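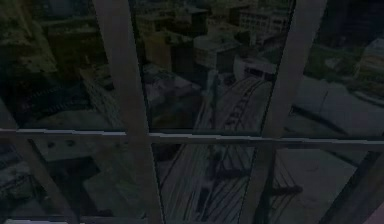
Tevum Window Set is an add-on for the Soro simulator. It supplies glazed walls, exterior backdrops and matched lighting for indoor robot scenes set on upper floors. Each backdrop is tied to a camera height and stays usable at steep downward angles, where a flat picture behind the glass usually gives itself away. In the rail yard view at low light, a robot camera pitched toward the street gets rooftops, a curve of railway track almost directly below, and gray mullions and a transom crossing all of it. There is very little contrast between glass, frame and city at that setting. Many perception models are never tested on an input like this one, and a wrist camera can land on it any time the arm swings past a window.

What the set contains
Scenes: 80 room shells with one or more glazed walls
Backdrops: eight, each with day, dusk and night lighting
Window frames: parametric; mullion width, transom height and pane count can be edited
Glass: clear, tinted and low-reflection materials
Labels: separate classes for frame, glass and exterior
Formats: native Soro scene files; mesh export without lighting

Placement
The glazed wall is a single asset with its origin at the inside bottom corner of the sill. Snap it to any wall opening in a Soro room. The backdrop loads with it and takes its height from the floor level field. If the field is blank, the backdrop loads at street level and the horizon will sit too high for most rooms. Set the floor level first, then the frame.

Frame members are real geometry. They occlude the view, cast shadows into the room and return depth. The backdrop returns no depth by default. To give it a fixed far value, set exterior_depth in the scene file. The highest value accepted is 300, in meters. Anything larger is clipped without a warning in the log.

Lighting
Lighting presets change the exterior and the room together. At dusk, interior lamps are off unless the room file turns them on, and color is strongly reduced. Users who want a bright room against a dark window should set lamps in the room file and leave the exterior preset alone. Editing the exterior preset directly breaks the match between the backdrop and the light falling on the floor and tabletop.

Automatic exposure is not modeled in the wall asset. Use the camera settings in Soro for that.

Randomization
The following can be varied per episode: backdrop, preset, frame color, mullion width, transom height, glass tint. Pane count can be varied per scene only, as it changes the mesh. A batch of 3000 episodes needs no extra disk space beyond the rendered output; variations are stored as seeds.

Known limits
Trains, cars and trees in the backdrops do not move. Tasks that depend on motion outside the window are not supported.
Small objects on the ground are low in detail and are not labeled one by one. Everything beyond the glass carries the exterior class.
Reflections of the robot in the glass are off by default. Turning them on slows rendering, and the slowdown is worst in rooms with glass on two walls.
Windows do not open. Contact with glass is computed as contact with a rigid plane.
Night presets show banding in 8-bit output. Render to a higher bit depth if the images will be brightened later.

Compatibility
Requires the Soro scene loader with material support enabled. Rooms made with the Gronero layout tool import correctly if wall openings were exported as openings. Older Gronero exports fill openings with a solid panel, and the panel has to be deleted by hand before the glazed wall will snap.

Changes in the current release, 03/01/2022
Transom height is now measured from the floor. It was measured from the sill.
Fixed missing shadows from diagonal frame members.
Frame class no longer bleeds into the exterior class along thin edges.
Scene files saved with the October release load without changes, except for transom height, which must be entered again.

Licensing
Licensed per site, with no limit on seats or rendered images. Rendered images may be used to train and publish models. The meshes and backdrops may not be passed on. Orders and license transfers are handled by Sorensen; include the Soro site key with the request.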